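Review: Flovetti hand-held grippers, pair
Posted by Tudur Bellis
April 12, 2025

I review equipment for small workshops, mostly carts, bins and label printers. In February I started looking at a different question, whether a machine can take over the small chores that eat up a stockroom day. Opening lockers, putting parts away, closing the doors again. The Flovetti set is sold as a step toward that, so I asked for a loan and spent two weeks with it.

First, what you get. This is not a robot. It is a pair of grippers that a person holds and works by hand, and the recordings are used to train an arm later. If you want something that empties a locker by itself tomorrow morning, you can stop reading. The arm is a separate purchase, made by Midia, and I tried one of those too.

The grippers feel solid. They are bulky at the housing, and my hands took a day or so to get used to that. The fingers are flat and tall. They are good on handles that stick out and worse on ones that are set into the door. A locker bank is a fair test for that reason, as the same bank can have both kinds.
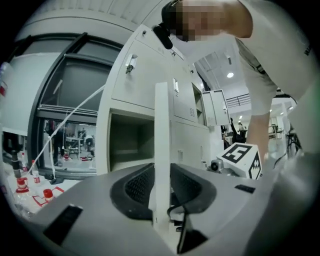 Gripper facing the locker cabinet, with a number 5 marker cube off to the right.

Setup took 40 minutes the first time. Most of that was cables. The manual is thin on where they should run, and I ended up phoning the support line, where Adanech Assefa walked me through it in plain terms. After that I had it down to a few minutes.

The chore I picked was simple to write down: open a door, put a small bottle inside, shut the door. Chaltu Woldemariam ran the recordings with me and did more of them than I did. She is quicker and her elbows complain less. We kept 61 good recordings out of 79. The rejected ones were mostly our own fault. We bumped the cabinet, dropped the bottle or started before the software was ready.

Wearing the straps and leads for a whole morning is tiring. Take breaks. The weight is fine for the first half hour and then you notice it in the forearms, more so when you work the upper doors.
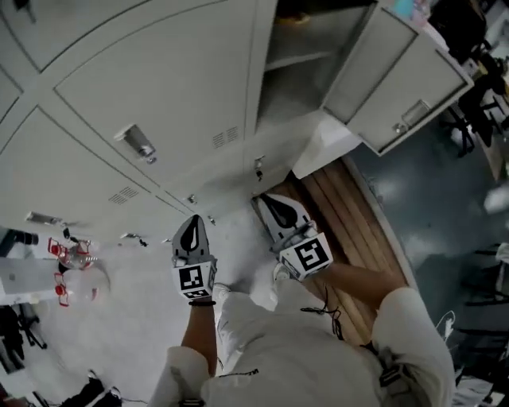 Low doors were slower than high ones. You have to bend, and the housings get in each other's way if you bring both hands to the same latch. We found it easier to use one hand for the door and keep the other well back until there was room for it.

Now the arm. With our recordings loaded, the Midia arm opened a lever handle on most tries. It took much longer than a person would. On the recessed handles it often slid off and had to go back to the start. Putting the bottle on the shelf went better than I expected. Shutting the door was the weak part. It would push, stop short of the latch and treat the job as done, so one of us had to walk over and finish.

Hubert Zalewska, who manages the stockroom at Prirstead, watched a few runs and asked when it could work a shift. My answer was that it can't yet. For one kind of door, in one spot, with good light and a person nearby, it can do part of the chore. Move the cabinet and you should plan on recording again.

Good points: sturdy build, comfortable once you are used to the size, helpful support line.

Bad points: thin manual, too many cables, awkward with both hands on low doors.

I would recommend the grippers to a training lab or a shop with someone on staff who likes this kind of work. A small business that only wants its shelves filled should wait. I have a Yilma set on order and will run the same locker chore with it when it arrives.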